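# Chapter 5: Surfaces and Soils

*Before you start: you need Chapter 2 (water, hard and soft) fresh in your head. If it isn't, go back. 20 minutes, no more.*

Cleaning is moving stuff. Soil is on a surface, you want it somewhere else, usually down a drain. Most of this chapter is about what holds the soil on in the first place, and what it takes to break the hold. The rest is about not wrecking the surface while you do it.

Students tend to skip to the products. Please don't. Zulmira Fonseca, who wrote the first version of these notes for the evening course at Gralleck, used to lock the product cupboard for the whole of February and make people work with water, a cloth and time. Results were better than you would think. Grease was the exception, and we come to grease in 5.3.

## What you should be able to do by the end

- Name the main kinds of soil and say which ones water alone will shift
- Tell a hard surface from a soft one, and a sealed one from a porous one, by test and not by guess
- Pick a cloth, pad or brush that is softer than the thing you are cleaning
- Work out a dilution without a calculator
- Explain contact time to somebody who is in a rush

## 5.1 Four things that do the work

Water, chemical, rubbing, time. Heat makes a fifth if you count it on its own, some books do. Cut back on one and you have to put more of another in. Less rubbing means longer soaking. Cold water means stronger product or more elbow. An old idea and still the best one in the trade.

Take a burnt pan. You can scour it for a long while with a metal pad, and scratch it, and then next week's food sticks in the scratches. Or fill it, add a drop of washing-up liquid, leave it till after lunch. Same soil, different mix of the four.

Now a window. Hardly any chemical, hardly any time (it would dry and streak), a lot of water and one clean pull of the blade. Different mix again.

Horácio Gouveia's rule for trainees was to write the four words on a card and put a tick next to the cheapest. Time is nearly always the cheapest. It is also the one that gets dropped first when a shift runs late, which is why contact time has its own section later on.

## 5.2 Hard surfaces

Glass, glazed tile, terrazzo, steel, most worktops. Soil mostly sits on top of these and doesn't go in. Mostly. Terrazzo is chips of stone set in a binder, and if the seal has worn off, the binder drinks. Drop a bit of water on it and wait. Bead stays up, seal is good. Dark patch, seal has gone, keep acids well away, vinegar included. Vinegar on unsealed terrazzo is the commonest mistake in our log book.

Glossy tops are another matter. They are easy to wipe and easy to spoil. A shine is only a very flat surface, and every fine scratch bends the light a bit, so the top goes dull long before it looks scratched. Go for the soft side of the sponge on anything that shines. Keep the green side for pans and oven shelves.

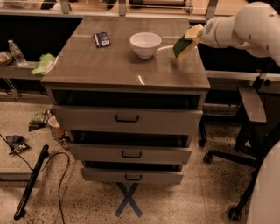
*Page last changed: 2 January 2022*

Two-sided sponges deserve a word. Foam one side, scouring pad the other. The foam holds water and product and gives it back slowly. The pad cuts. On many of them the pad has grit in it, and the grit doesn't care what it is rubbing. Turning the sponge over half way through a job also carries bits of whatever you scoured onto whatever you wipe next, so rinse beetween sides or use two.

Celeste Teixeira adds: clear the top first. Bowls, packets, the lot. Wiping round things leaves rings, and the rings get harder every week.

### Try it: the scratch strip

Get an offcut of something shiny. Mask it into strips. Rub each strip with a different thing, 200 strokes each, same pressure as near as you can manage: damp cloth, foam, green pad, dry paper towel. Peel the tape, hold it to a window, look along it and not down at it. Write down what you see. Dry paper towel suprises most groups.

## 5.3 Soils, a first sort

**Loose.** Dust, crumbs, sand. Take it off dry before any water goes near. Wet dust is mud.

**Sugary and salty.** Dissolves. Warm water, patience.

**Greasy.** Won't dissolve in water. Needs a detergent, one end of which likes fat and the other likes water. More in Chapter 6.

**Mineral.** Limescale, rust. Acid, but check the surface, see above.

**Living.** Mould, bacteria. Clean first and then disinfect. Disinfectant on a dirty surface gets used up on the dirt.

Real soil is a mix. The film on a cooker hood is grease with dust stuck in it, and round a kettle you get scale with tea in it. Top layer first, then the next one down.

### Words to know

sealed, porous, dilution, contact time, abrasive, residue

Next: 5.4, Reading a label. Bring an empty bottle from home, rinsed, lid on.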